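Shared-table rules for two-arm robots

Shared-table rules are working practices for robots with two arms that handle objects on one tabletop. They cover how the table is laid out, where each arm may move, and when a person may step in. The best-known written set is the Dandden Code, drawn up at the Trisitska workshop and later taken over by the firm Sokidis. It has 10 sections and fits on 2 printed sheets.

The code treats the table as a left side, a right side and a shared middle. Only one arm may enter the middle at a time unless both are holding the same object. Items not needed for the task go along the back. Thin or easily bent things, such as wire-framed glasses, are handled at the lowest grip setting. Cables must have enough slack for the full reach of the arm.

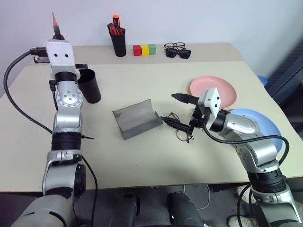 Trisitska, 23/06/2022

Layouts under the code often mix shapes and materials: a bent metal sheet in the center, round plates to the right, and small cubes and a pen holder toward the back. Staff keep their hands off the table while either arm has power. A stopped arm is still treated as live – the power must be cut before anything is moved by hand.

A review by Okeke looked at 382 work sessions, of which 265 followed every section. Most of the remaining sessions had missed the written check of the table before starting. The check was moved to the first section the following January. Sokidis also applies the code to single-arm tables, leaving out the rule on the shared middle.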